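**Laundry table news**

Sun 15 October

The clothes drive at the Brostden hall closed in September, and we have been working through the pile since then. The last delivery from the Preltar Street drop-off brought the total to 1114 pieces. Of those, 800 are folded, bagged by size and ready to go. The rest are mostly T-shirts, children's knitwear and a large number of single socks.

Folding is done on the big table with the green cloth over it. Please leave the cloth on. The top underneath has rough spots that catch on knits, and we lost two good sweaters to it in the first week.

Jeans go at the far left end once they are folded. Fold them in half lengthwise, legs together, then up into a flat rectangle. Shirts and tops are done at the near edge, where there is room to pull them straight first – most of the wrinkles that come back to us are from shirts folded in a hurry.
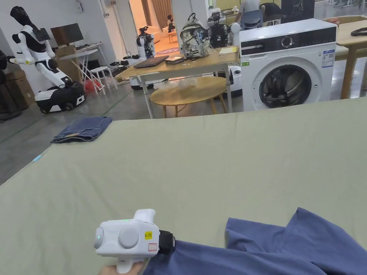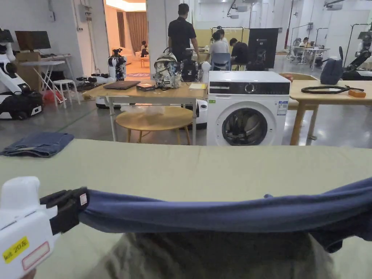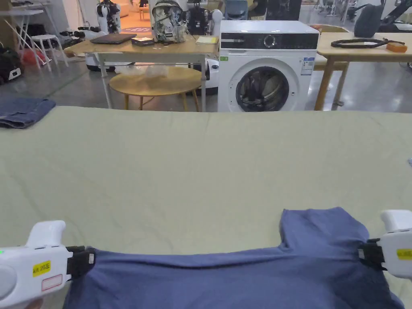

Rocío Huanca has asked that short-sleeved shirts all be folded the same way from now on. Lay the shirt flat, pull it out across the shoulders, turn both sides in to the middle with the sleeves on top, and bring the hem up in two folds. The finished shirt should fit in the Briem boxes without bending. If it doesn't, the sides need to come in a little more.

Dark knits are a separate pile. They pick up lint from everything else, so shake them out and run the brush over them before folding. Anything with a stain or a smell goes back in the wash at 30 degrees. Please don't wash jeans and knits together.

The Clikwood shelves are up along the back corridor and will hold 43 boxes. Women's and men's sizes are on the upper three shelves and children's on the bottom two. Write the size on the short end of the box, in marker – pencil can't be read in that light.

We still need 16 more boxes with lids, medium size, and a second lint brush. Nahom Abdella is collecting them and can pick up from your door if you leave a note at the front desk.

The next folding evening is Thursday, from 6 until 8:30. Side door, as before. Coats and shoes are not being accepted until the shelves are sorted.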